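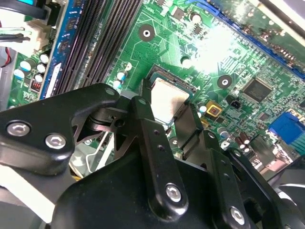
**Dralo: desktop strip-down cell, Flerkumcombe**
Progress report 4, to the Cronin fund
20 Apr 2019
Prepared by Branislav Říha

## Where we are

The cell was stopped for part of this reporting period after a fault at the processor removal step. It is running again at reduced speed with a person at the fence. We are behind on the milestone for unattended running and I am asking for it to be moved. No one was hurt, but there was one event that I am reporting as a safety matter, and it takes up most of this report.

Up to the stoppage the arm had attempted processor removal on 456 boards since the start of the project. It failed on 66 of them. Most of those failures were already known to you from report 3 and were mainly stuck processors, where the old thermal paste or a bent bracket held the chip in place and the arm gave up as it should. The later failures were of a different kind and we should have separated them out sooner than we did.

## What went wrong

The processor step works with the board still in its case. The arm comes in at an angle over the socket, opens the retention bracket, closes its fingers on the edges of the heat spreader and lifts. There is little room to spare around the socket. On the taller boards the capacitors and memory slots are close to the path of the fingers, and the cables are supposed to be clipped back at the previous station.

Over several shifts the fingers began landing slightly to one side of where they should. The first sign was marks on the socket surround. The operators noted these in the shift book and put them down to the cases sitting badly in the clamp, which had been a real problem in November and looked much the same. They packed the clamp, the marks went away for a while, and then they came back.

The event itself happened near the end of a shift. The arm closed on a processor with one finger over the bracket instead of beside it. The controller read this as a good grip because the fingers had stopped at close to the right width. It then lifted. The bracket was still attached to the board, so the board came up with it, tore out of its mounting posts at one side and dragged the case against the clamp. The force limit tripped and the arm stopped in the raised position, holding the board under load.

The operator pressed the stop, opened the gate and reached in to support the case. While her hand was under it, the gripper lost its hold. The case dropped back into the clamp a short distance from her fingers. She was wearing gloves and was not touched. She reported it straight away and the cell was locked off.

## Cause

There were two separate faults.

The first was mechanical. One of the screws in the finger linkage had worked loose. It had not come out, and by eye it looked fully home. With the gripper powered and closed on a test block there was clear play at the finger tip. The fingers were fitted by us, not by the gripper's supplier, and we had not used thread locker on that joint because we expected to be swapping finger shapes often. After the design settled we never went back and did it properly. That is our mistake.

The second was in how the gripper behaves when stopped. We had set it up to hold its grip on a stop, so that a part would not fall. In practice it holds only while the output from the controller stays live, and opening the gate cut that output after a short delay. So the stop button alone was safe, and opening the gate alone was safe with nothing in the fingers, but pressing stop and then opening the gate with a heavy load raised meant the load would drop while someone might be under it. Our risk assessment treated the two as the same thing. It listed the processor as the heaviest item held at this step and did not allow for the gripper picking up the board and case by accident.

Poderow, who supplied and set up the controller, have been to site and agree with this account. The delay was a setting left at its default. They have changed it and given us a written note of the change.

## What we have done

- Replaced every screw in both finger linkages, with thread locker, and marked each head with a paint line so any movement shows.
- Added a check at the start of each shift. The arm closes on a fixed block and the tip position is compared with the recorded value. If it is out, the cell will not start.
- Lowered the lift force limit at the processor step. The new value will lift a free processor but will not lift a board.
- Added a short pause after the first part of the lift. The wrist camera picture is compared with one taken before the grip, and if the board has moved, the fingers open and the arm backs out.
- Changed the gate. It now stays locked after a stop until the arm has been lowered or the operator has confirmed from the panel that the fingers are empty.
- Put a prop in the rack beside the cell for supporting a raised load. The written instruction says no hands under anything the arm is holding, whether the power is on or off.
- Rewrote the risk assessment for all stations, not only this one. Two other steps had the same gap and both have had the gate change.

The operators were taken through the new instruction in person. They asked that the shift book have its own column for marks or damage around the socket, so that a pattern can be seen across shifts. This is now in use and has already been more help than the log files on one small matter (a cable left unclipped at the station before).

## What still isn't fixed

The camera check is not reliable on every board. Bright reflection off the board surface can hide the detail the software uses, and it then stops the arm when nothing is wrong. This is a nuisance and costs time, but it fails in the safe direction. We have tried moving the overhead light and it helped on some cases and made others worse. A diffuser is on order. If that does not do it we will have to mask part of the picture, which I would like to avoid while we are still relying on it as a check.

The fingers also block part of the camera's own view of the processor once they are in position. We knew this when we chose the mounting. It means the last part of the approach depends on the arm being where it believes it is, and that is the reason a little play in one joint could do so much. A second camera on the frame would deal with this. I have not asked for one in this report, as I want to see how the tip check performs first.

Stuck processors remain stuck. The arm leaves them in place and they go to the hand bench. No work was done on this during the period.

## Effect on the plan

The milestone for unattended running will not be met. With your agreement I would move it to the end of the next reporting period. Until then the cell runs only with an operator present, and the labour for that comes out of the amount set aside for training, which we have not needed in full.

Sorting and cable removal were not affected and carried on by hand through the stoppage. There was a backlog of cases in the yard at Flerkumcombe, under cover, and it has mostly been cleared.

## Money

Cost of the stoppage to the project was $3,000, made up of the replacement finger parts, the gate lock and Poderow's site visit. The changes to the controller settings were not charged. The full amount has been met from contingency and I am not asking for more. The damaged board and case were scrap stock and have no value in the accounts.

## For your decision

1. Agreement to move the unattended running milestone as above.
2. Agreement to use the training line for operator hours until that milestone is met.
3. Whether you want the incident form and Poderow's note sent with this report or kept on file here. Both are ready.

I would also suggest that your visit to the site go ahead as planned. The cell will be working, at the lower speed, and the operator who was on shift is willing to go through what happened at the gate. Safety boots are needed past the yard door and we have spare pairs in most sizes.

Branislav Říha
Dralo project, Flerkumcombe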